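Minutes of the fault review meeting, bin-picking cell, Sodimside workshop
November 2022

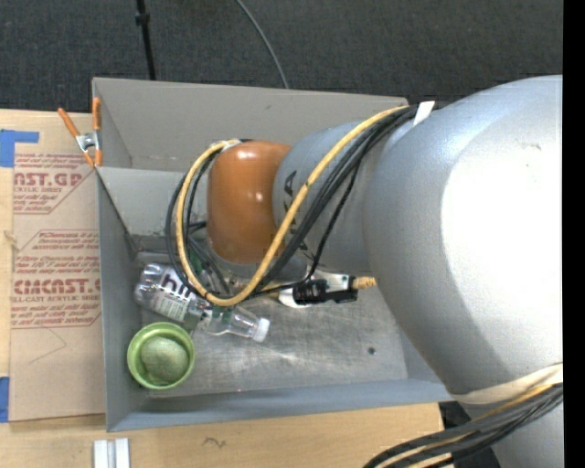 Present: Cornel Nedelcu (chair and minutes), Seidel (controls), Jeria (mechanical), Gillwood (safety), two operators from the day shift.
Excused: purchasing. They will receive items 4 and 6 by mail.

1. Minutes of the last meeting

Accepted with one correction. In item 3 the word "gripper" should be "wrist". Seidel asked that open actions are carried over with their old numbers, so that we can find them again. Agreed.

2. What happened

Cornel read the entry from the fault log. On Thursday afternoon, during the long picking run, the arm stopped inside the bin at pick 3,553 with a torque fault on axis 5. The program had asked for an item close to the back left corner. To reach it, the wrist turned further than in any earlier pick of that run. The cable bundle was pulled tight on the outer side of the wrist and made a deep loop on the inner side. The loop went under the rim of the bin and was held between the rim and the wrist when the arm started to rise.

The operator pressed the emergency stop after the robot had already stopped by itself. She said she was not sure at that moment if it was really stopped or only waiting for the next target, and she preferred to press. The meeting agreed that this was correct.

No person was inside the fence. No person was hurt. One tie on the bundle was broken, and the yellow cable had a mark in the outer jacket 13 mm long. The inner wires were measured by Seidel on Friday and are good. The cable will be replaced anyway (see item 6).

3. Discussion of the cause

Jeria explained that the cables run on the outside of the arm and are held with ties and a strap. When the bundle was first mounted, the slack was set for a shallow tray. In March we changed to the deep metal bin and the slack was not set again. With the wrist pointing down into the bin, the loops now hang lower than the top of the walls, and they are beside and in front of the wrist exactly where it must move.

Seidel did not fully agree. In his opinion the slack is too large, yes, but the real error is that the planner does not know about the cables at all. The collision model has the arm, the bin walls and the table. For the planner the cables do not exist, so it is free to choose a wrist turn of any size. He showed the list of wrist angles for the run. Most of the picks stay inside a small range, and the fault pick is far outside it.

Jeria answered that a cable model will take weeks and a new strap takes one hour. Both can be true. After some discussion Cornel proposed to write down two causes with equal weight:

a) cable slack not adjusted after the change of bin;
b) no limit on wrist rotation in the planner.

Accepted by all.

One of the operators said that the day shift had already seen the loops touch the items in the bin, two or three times in the week before. A bottle was once pushed to the side by the cables before the arm came to it. This was told at shift handover but not written in the log, as the pick itself was counted as good. Gillwood asked that contact between cables and items is written down from now on, also when the pick succeeds.

4. Safety points

Gillwood reported on her visit to the cell on Friday morning.

4.1 The stop distance and the fence are in order. The emergency stop was tested again in both positions.

4.2 After the fault, the wrist was freed by hand. Two people were inside the fence, one holding the bundle and one at the pendant in slow mode. There is no written procedure for this. Gillwood does not want it repeated until there is one. The person who holds the cables has the hands between the wrist and the wall of the bin, and this is the place where the arm would go if a wrong key is pressed.

4.3 The bin is held against movement with a spring clamp. When the loop was caught, the arm lifted the bin a little on one side – the operator heard it fall back on the table. A spring clamp can keep the bin in position for normal work, but it can not hold it against the robot. Jeria will make a fixed bracket. Until then the speed inside the bin is reduced.

4.4 Seidel asked if the torque limit can be made lower, so that the robot stops earlier. Gillwood is in favor. Seidel warned that there will be more false stops with the heavy items. It was decided to try 80 percent of the present limit for one week and to look at the log again.

5. Restart of the cell

The run can not simply continue from the pick where it stopped. Seidel explained that 373 picks at the end of the run were made with the bundle already out of its normal place, judging from the torque curve, which climbs slowly from there. Cornel asked if these picks should be taken out of the results. Seidel prefers to keep them and mark them. Jeria thinks they should go. No decision, moved to the next meeting.

The cell can start again when these conditions are met:
– the damaged cable is replaced and the bundle is tied new;
– the limit for the wrist turn is active in the program;
– Gillwood has signed the procedure for freeing the arm.

The set of test items stays the same as before, so that we can compare the old and the new run. The operators asked if the back left corner can be left empty for the first day. Seidel said no, this is the corner we must test, but at low speed and with one person standing at the stop button.

6. Actions

6.1 Replace yellow cable, check all other cables of the bundle for marks. Jeria, this week.
6.2 Shorten the loops at the wrist and move the upper tie. To be checked with the arm in the deepest position in all corners of the bin. Jeria, together with 6.1.
6.3 Set a wrist rotation limit in the planner. Seidel, before restart.
6.4 Estimate of the work for a simple cable model (a thick cylinder around the wrist would already help). Seidel, next meeting.
6.5 Written procedure for freeing a caught arm, one page, to hang at the cell. Gillwood and one operator.
6.6 Fixed bracket for the bin. Drawing by Jeria, material through purchasing.
6.7 Add a line "cable contact yes/no" to the shift log. Cornel.
6.8 Add cable slack to the checklist for every change of bin or tray. Cornel. This was open already in the spring as action 2.4 and is now closed under the old number.

7. Any other business

The operators asked for a second lamp at the cell, so that it is visible from the desk if the robot is in fault or only waiting. Gillwood supports this, after what was said in item 2. Cornel will ask for a price.

Jeria is absent next week from Wednesday. Questions about the bracket before that, please.

Next meeting: same room, same hour, in two weeks. If the restart is delayed, Cornel will write to all.

Minutes: C. Nedelcu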